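Skemora Lantern Walk: Student Project Report
Submitted by Brynhildur Hafstein and Poul Bundgaard

The Skemora Lantern Walk is held each November in the town of Cirkham. According to the parade office, 195 students from 13 schools took part in the most recent walk.

Our group studied how the route was planned and how families learned of the event. We interviewed the route marshal, Guðlaug Overgaard, and collected 33 written surveys from parents.

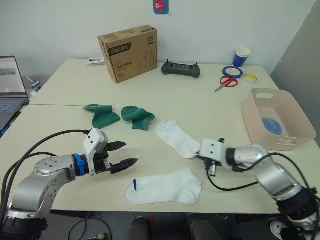
Most parents first heard of the walk through a school newsletter. Several asked for an earlier start time for younger children. Ms. Overgaard stated that the street permit for next year allows a start at 5:30 p.m.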